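Shared Kitchen: Counter Space, Mug Trees and the Spring Sort

The spring sort of the Paredes House kitchen starts in May. Most of you know the routine from last year, but several people have moved in over the winter, so we are going over the whole thing again. Please read the part about labels even if you skip the rest.

The drawers come first. Everything in the two drawers left of the stove gets taken out, looked over and put back, or put in the giveaway box. Last year the giveaway box went to Cinach, the secondhand store on the corner, and they have agreed to take it again. They want kitchen items clean and without loose handles. They do not want knives, and they do not want plastic lids without their containers. We have a lot of those. If you think you own the container that goes with one of them, the lids will be in a bag on top of the refrigerator until the end of the month.

The upper cabinets come next. Inmaculada Pastor went through them in the winter and found 23 mugs on the bottom shelf, stacked in twos and threes, with the cereal bowls pushed in behind. The stacks tip when you pull one out, and we lost two that way in a single week. She proposed moving the everyday mugs out of the cabinet and onto mug trees at the end of the counter. The house meeting said yes, provided the trees don't end up in front of the outlet where the kettle goes.

The tree we have settled on is white, with a flat round base, a tall thin pole and curved hooks at the top. It takes up less counter than the old rack did. The spatula with the light wood head and the mint-green handle is staying too, and it will live in the crock by the stove with the other long-handled tools.

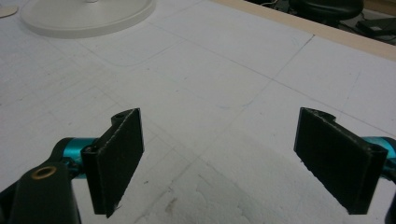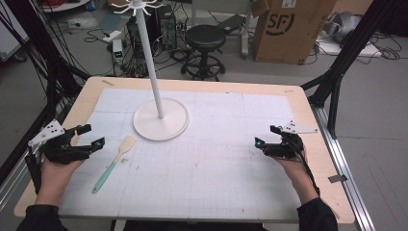

A few rules for the mug tree. Hang mugs on opposite sides as you go, so that the weight is spread out. Dry them first. Soup mugs and the big Dralar travel mugs stay in the cabinet; their handles are too thick for the hooks. If the tree is full, the rest go back on the bottom shelf in a single layer.

Wooden tools need some attention as well. They do not go in the dishwasher, and that includes anything with a wooden head and a handle made of something else. Wash them by hand, wipe them down and stand them in the crock with the head up. Marcelino Alcaraz will oil the wooden spoons and cutting boards once the drawers are finished. He uses plain mineral oil and leaves it on overnight, so for one evening there will be no wooden boards available. The two plastic ones are in the narrow cabinet beside the oven. Anyone who would like their own board done can leave it on the windowsill with a name on it.

Now the labels. Shared items get no label. Personal items get a piece of masking tape with your name and room number, placed on the bottom or the back where it won't get scrubbed off. Last year people put tape on shared pans to reserve them for the weekend and we had some arguments about it. Please don't do that. Anything personal without tape on it by the time we reach that shelf will be treated as shared. We will do the shelves from left to right, starting at the window.

We would like three people for each session. Sessions run 60 minutes and start at 7 in the evening, after the dinner dishes are done. The sign-up sheet is on the inside of the pantry door. If you can only stay for half of one, write that next to your name and someone can take over from you. Bring a dish towel. Gloves and sponges are under the sink, along with a new bottle of Sutov degreaser for the range hood. Open the window when you use it.

The refrigerator is not part of the sort. It gets cleaned out on its regular schedule and the list for that is on the refrigerator door, same as always.

Two smaller things. The large colander has been missing since the potluck. It is metal, with one bent foot, and it may be in somebody's room holding fruit. Please bring it back to the kitchen, no questions asked. We also have a box of 1000 paper coffee filters left over from the old machine, cone-shaped, and they do not fit the new one. Take as many as you like. They are on the shelf above the recycling bins, and whatever is left will go in the giveaway box with everything else.

Questions about the sort go to Inmaculada in room 7. Questions about the boards and the oil go to Marcelino.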